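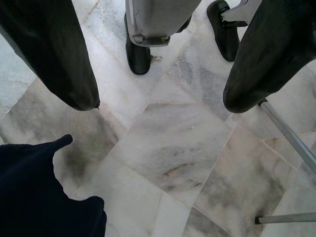 What do you wash marble floor tiles with, if you can't use vinegar? Warm water and a small squirt of dish soap, wrung out of the mop until it hardly drips, and then a second go with plain water.

I get asked this more than anything else in the Rowlands building newsletter, and I understand why! Half of us moved in with a bottle of vinegar under the sink and a grandmother who swore by it. Mine did too. But acid eats the shine off marble, and once it's dull in a spot you're looking at a polishing bill. I paid one in December – 389 dollars for the hallway and the strip by the front door (I had used a lemon bathroom spray on it for the whole first year, so that one is on me).

The gray business is trickier. Marble has gray in it to begin with, all those smoky veins, and I have spent a silly amount of time on my knees scrubbing at something that was just the stone. My test now is a damp white cloth. If gray comes off on the cloth, keep going. If the cloth stays clean, it may be a vein, or it may be a stain that has gone down into the tile, and scrubbing harder won't help with either one. For the sunk-in kind I mix baking soda and water into a thick paste, spread it on, tape plastic wrap over it and leave it overnight. I had to do that 3 times on one tile at my place before it faded, and I still know exactly which tile it is.

The other half of the job is what stands on the floor, and laundry season is the worst for that. I dry nearly everything indoors from fall to spring, so out comes the rack, out comes the folding table, and then I'm trying to mop around legs.
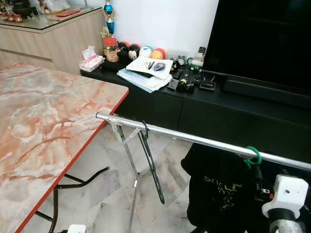

I used to just steer the mop between them and call it done, and of course the dirt collected in little rings right where I couldn't reach. These days the laundry comes down first, the table gets folded flat and leaned on the sofa, and I do the floor in one sweep from the TV wall to the door. It takes me maybe a quarter of an hour longer and I grumble the entire time, but the rings are gone.

Two small things while I'm at it. Check the rubber caps on anything with metal feet, racks especially, they split and then the bare metal scratches. Tallo Hardware on the corner sells a bag of 4 for 80 cents (bring the rack leg measurement with you, I went back twice). And if you hang things up heavy and dripping, put an old towel underneath. Dark jeans can drip blue, and pale stone drinks it right up.

If anyone has tried the Vutik stone soap, drop me a note in the box by the mailroom. I'm on my last inch of dish soap and open to persuasion.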